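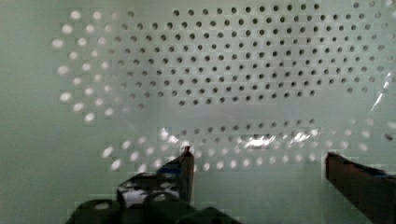
A member wanted it put on record that being fired twice in one year is no kind of inspiration, and that she would like it struck from the list of suggested topics. The chair asked whether she had found it inspiring at the time. She had not. Struck.

Flomgate Second Start Circle
Minutes, Wed 5 February
Present: the usual, plus two new members who had been told there would be soup. Apologies: the secretary, who had an interview.

1. Minutes of the December meeting
Accepted with one change. "Everyone agreed to wake at five" now reads "everyone agreed that waking at five was discussed."

2. Goals from December
Reports were heard in the order people were sitting. The member writing a novel has a title. The member giving up his title of assistant manager has given it up, and would now like help with his resume. The candle business has made its first sale to a person who is not a relative, and the meeting applauded for longer than the sale probably took. Two members asked for their goals to be carried forward. One asked for hers to be forgotten, and the secretary's stand-in was told to lose the page.

3. The Plodo method
A member has read the book and gave a summary. Plodo holds that you should do the smallest possible part of a thing each day, then stop. Questions followed. Is opening the laptop a part? Yes. Is finding the charger a part? The book is silent. The meeting agreed to try it until next month, with one member against, on the grounds that he has been doing this for years without a book.

4. Speaker
Nigam Coaching has offered a talk called "Your Setback Is Your Setup" for a fee of $400. Funds stand at $278, less $4 for tea, so $274. It was proposed that we offer $20 and a warm welcome. Carried. A second proposal, that a member give the same talk free from the title alone, was also carried, in case.

5. Outing to Dastotham
The job fair there was discussed. Last time we shared cars and spent most of the day looking for each other — this time we will meet at the main door and stay there until everyone has arrived.

6. Any other business
There was no soup. The new members stayed anyway.

Next meeting: same room, same hour. Bring one small part of something.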